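Reading time: 6 min

Filed under: Gear Care / At Home

Washing and Storing Climbing Gear in a Small Apartment

By Inna Moroz

August 26, 2021

I have climbed out of the same one-bedroom apartment for six years, and everything I own for it lives in one hall closet and under the bed. What follows is how I keep it clean and in working order without a garage, a yard or a utility sink. If your manufacturer's instructions say something different from me, go with the manufacturer.

Rope

Wash it when it starts turning your hands black. I do mine in the bathtub. Rinse the tub very well first, more than you think it needs, and make sure no bathroom cleaner is left on the surface. Bleach and acid cleaners are bad for nylon. Fill with cool or lukewarm water, add a little rope wash, and feed the rope in loosely from one end. Push it around with your hands, let it soak for 15 minutes, then drain and rinse until the water runs clear. That usually takes me three fills.

To get the worst of the water out, pull the rope through your fist as you lift it from the tub. Then lay it in loose loops over a drying rack, out of the sun and away from the radiator. A full-length rope takes two days to dry in my bathroom with the fan on, sometimes three. Don't put it back in the bag damp.

While you flake it out dry, run the whole length through your fingers and feel for flat spots, stiff sections and soft lumps. Look at the sheath too. If you find core showing, the rope is finished. Old rope makes a decent door mat, and there are plenty of patterns for that.

Harness

Same tub, same soap, less time. Close the buckles first so they don't bang around. Scrub the leg loops with an old toothbrush where the sweat salt builds up. Hang it by the waist belt to dry. Check the tie-in points while you're at it. Many harnesses have a contrasting wear layer there, and when you can see it, replace the harness.

Shoes

Shoes get hand-washed only. Brush the soles with warm water and a bit of dish soap, which brings back a surprising amount of grip. Wipe the insides with a damp cloth. Stuff them with newspaper and change the paper once it feels damp. Never leave them in a car in May or later. The glue softens and the rubber starts to peel at the toe.

For smell, air does more than powder. I clip mine to the outside of my pack after every session and they never go into a closed bag overnight. Blandine Coste, who I share a rope with, keeps a dry tea bag in each shoe. I tried it and my shoes smelled like tea and feet.

Clothes

Chalk is easier to deal with dry. Shake pants out over the tub or out a window, then brush the thighs and the seat with a stiff clothes brush. Turn them inside out, zip the zippers, and wash cold. Skip the fabric softener on anything stretchy or water-resistant. Empty the pockets. I have washed finger tape, a nut tool and most of an energy bar.

For pine sap, rub in a little rubbing alcohol with a cotton ball, wait a few minutes, and wipe. Test an inside seam first. Two rounds will generally do it.

Small holes at the knee should be patched early. Iron-on patches come off at the edges after a few washes, so I stitch around mine by hand with heavy polyester thread. Put the patch on the inside, round off its corners, and sew with the knee bent over something curved, like a jar, so the fabric doesn't pucker.

Puffy jackets are a separate job. Use a front-loading machine, down soap, and an extra rinse. Dry on low with clean tennis balls and keep stopping to break up the clumps. Mine takes most of an afternoon at the laundromat.
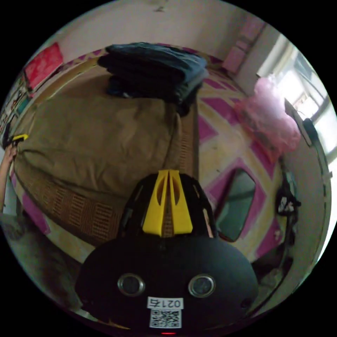
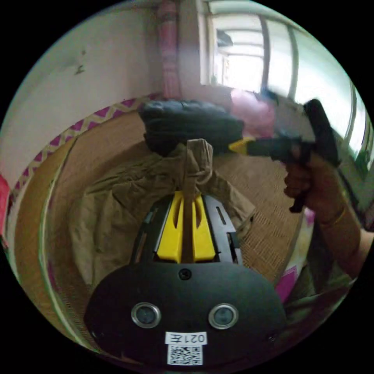
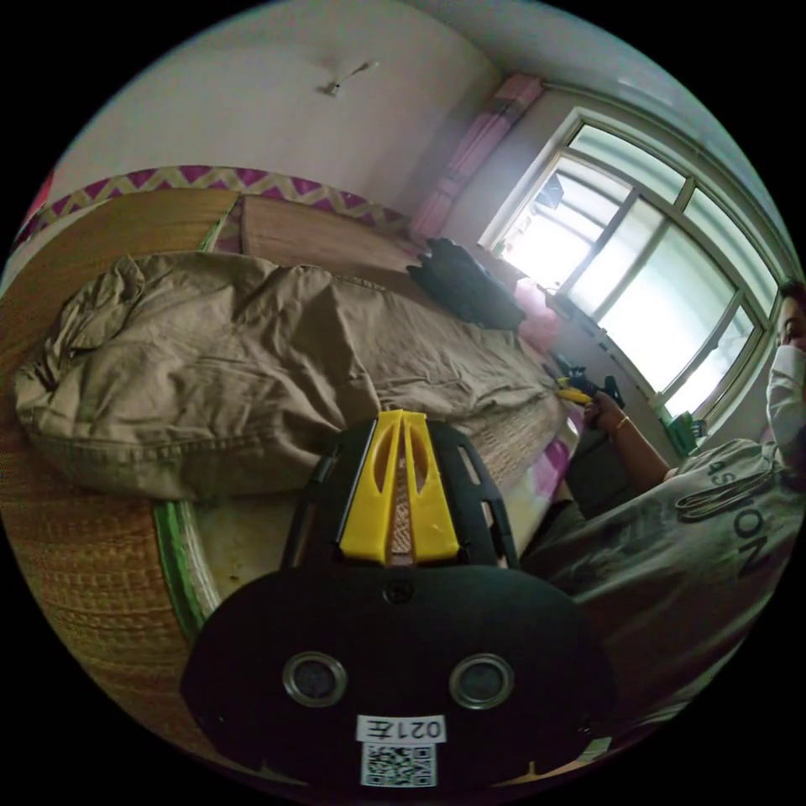 Carabiners and cams

If a gate sticks, wash it in warm soapy water, work it open and shut, rinse, and dry completely. Then put a drop of dry wax lubricant on the hinge and wipe off the extra. Oil collects grit, and the gate will be sticking again in a month. Cams get the same treatment, but keep the lubricant off the slings.

Storage

The rule in my closet is dark, dry and nothing leaking. Paint, batteries and drain cleaner are kept in the kitchen, well away from anything made of nylon. Metal hangs on a broom handle across two brackets. Soft goods go in a cotton pillowcase. The jacket hangs loose, never stuffed.

I keep an index card in the pillowcase with the date I bought each item and any hard falls on the rope. Sabine Hagedorn got me started on that after she found three identical slings in her own closet and had no idea which was the old one. She cut up all three.

Next month: resoling, and when it's too late for it.

We use cookies to remember your preferences and to see which pages get read. Accept / Manage settings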